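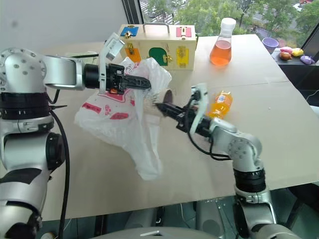
Flunholm Fan Fiction Archive: progress report to the Wimidus Fund, November

We said we would have 4000 stories cleaned up and searchable by now. We have 2000. I would like to blame the software, but the software did what it was told, and I was the one telling it.

The slow part has been the tags. Flunholm ran for 3 seasons, and its fans have been fixing the ending ever since. They agree on very little, starting with what to call anybody. Captain Jiang appears in our records as Jiang, Cpt. Jiang, the Captain, and, in one 90s newsletter, Old Sourpuss. Each had to be merged by hand, except Old Sourpuss, which we left alone out of respect.

We also hit trouble with the "what if" stories. A good share of them start from the same moment, the airlock scene in the second season, and ask what would have happened if Feser had opened the door. Our first plan put them all under one heading. The heading became so long that the page stopped loading, so they are now sorted by who survives.

Permissions are going better than I feared. Most authors we reached said yes, a few asked us to fix their spelling first, and one asked us to take down a story she wrote at fourteen and then wrote back to ask for a copy. The letter we send out is now much shorter than the draft you approved. People were reading the legal paragraph and assuming they were being sued.

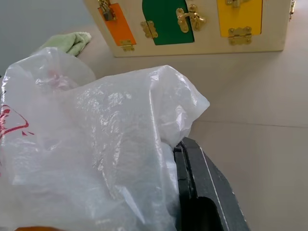
Felista Kaijage wrote back on the draft of this report that sorting by survivors gives away the endings, and could we please hide them until a reader asks. We can, and it will be in the next update.

Money: the scanning budget is spent and the hosting budget is nearly untouched. With your approval I'd like to move part of the second to the first, as there are 2 boxes of newsletters still to scan and the staples are winning.

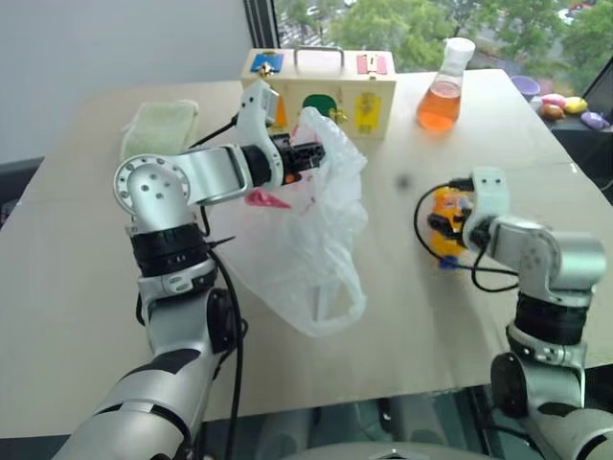
Plastic bag on the tabletop, November

Next period: finish the newsletters, hide the endings, and open the comment pages, which we have put off for reasons you will understand if you have ever met a Feser fan.

Alfredo Aquino
Project lead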